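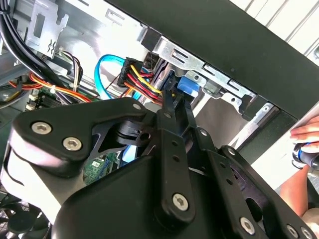

Wrist camera view from a cable task at the Cernodia test bench, with the fingertips closed on a dark part inside an open desktop case.

Test Operator, Gripper Comparison (2 openings)

Employer: Cernodia
Location: Stastetti building, ground floor lab, on site only
Length: 16 weeks, starting in February
Hours: full time, day shift, 8:30 a.m. start
Reports to: Chaimae Nasr, test lead

About the job

Cernodia tests grippers, wrist cameras and arm controllers for companies that take used electronics apart or put them back together. We are hiring two test operators to run a side-by-side comparison of grippers on desktop computers. You will drive the arm by hand controller, carry out the same set of tasks with each gripper, and write down how it went.

The comparison covers five grippers. All of them go on the same arm and are run through the same controller software, which we call Karo. The tasks take place inside ordinary desktop cases with the side panel off. Space is tight, and there are cable bundles, drive bays and metal edges to work around. Much of the job is getting the fingertips to a connector without catching a wire on the way in.

This is a bench job. You will not be writing control software, and we do not expect you to have trained a model or published anything. We do expect you to follow a written procedure the same way on the last run of the day as on the first.

What you will do

Set up each case according to the task sheet: cable positions, parts fitted, case orientation.
Mount and remove grippers, check the screws on the fingers and linkages, and record the torque setting in the log.
Run the wrist camera calibration when a gripper is changed and whenever the camera has been bumped.
Drive the arm through grasping, pulling, seating and releasing tasks on power connectors, flat cables, fan leads and drive bay clips.
Mark every run as complete, partial, dropped, stalled or stopped by operator, and add a short note. "Tip slid off the latch side of the connector" is a good note. "Bad grip" isn't.
Check the video after each block of runs and flag any where the fingers hid the contact point from the camera.
Inspect fingertips for wear, take the close-up photos and swap tips on schedule.
Go over the results with Chaimae and the other operator, and run repeats where your scores disagree.

Operators take turns. One drives while the other handles the case, resets the cables and keeps the log, and then you switch. You will both need to be comfortable in either seat.

What we are comparing

Applicants often ask about this, so some detail may help. We are looking at fingertip width and shape, how far the outer linkages swing out when the fingers open, grip force at low settings, and how much the palm and fingers block the wrist camera. A gripper can hold a connector well on an open table and still be a poor choice in a case, where the linkage meets the drive bay before the tips get to the part. The position of the camera matters as well. With some mounts the left finger covers most of the part during the final approach, and the operator ends up steering by the edge of a cable.

In the second half of the contract we will repeat a smaller set of tasks with a different arm controller, Gashi, to see whether the ranking of the grippers holds. You will get time to practice on it before any scored runs.

Results go into an internal report. Operators are listed in it by name unless they ask to be left out.

What you need

Steady hands and good close-up vision, with or without glasses.
Some experience opening up desktop computers, for work or at home. You should be able to tell a main power connector from a drive connector and know how the latch releases.
Practice with hand tools, especially hex keys in small sizes.
Clear written English for the log.
Patience for repeated work. A block of runs can look much the same from beginning to end.
Legal permission to work in this country for the length of the contract.

Useful but not required

Time spent operating a robot arm, a crane, a drone, or any machine guided through a camera view.
Electronics repair, recycling or assembly work.
Basic spreadsheet skills.
Experience with inspection or quality records in a factory or lab.

No degree is required. We have had good operators come from phone repair counters and from dental labs.

Working conditions

You will be seated for most of the shift, with regular breaks away from the screen. The person resetting the case stands close to the arm, so the hold procedure is taught before anything else and is not optional. Long hair must be tied back and loose sleeves rolled up. Case interiors have sharp metal edges; cut-resistant gloves are provided for setup work. All computers on the bench are disconnected from wall power during runs.

The lab is on the ground floor with step-free access from the parking lot. The bench height can be changed. If you need a different seat, a different controller grip or larger display text, say so when you apply and we will have it ready for the practical session.

Pay and benefits

Pay is hourly and is the same for both positions. The rate is sent to every applicant along with the invitation to the practical session, before you commit to coming in. Training time is paid in full. Overtime is rare and must be agreed on beforehand. Parking is free. There is a kitchen but no cafeteria, and the closest place to buy lunch is a bit of a walk.

There is no promise of work after the contract ends. If further comparisons are funded, current operators will be asked first.

How to apply

Send a resume and a short letter to Chaimae Nasr at Cernodia, with "Test Operator" in the subject line. In the letter, tell us about one repair or assembly job you did yourself, including a step that went wrong and what you did next. One page is enough. Please do not send videos or portfolios at this stage.

Applicants on the short list will be invited to a paid practical session at the Stastetti building. You will unplug and reseat a few connectors by hand, then try the same thing with the arm after a short lesson. We don't score speed. We look at how you approach the part, whether you stop when something catches, and what you write in the log afterward.

Questions about the tasks or the equipment can go to Chaimae at the same address. Applications are read as they arrive, and the posting will be taken down when both positions are filled.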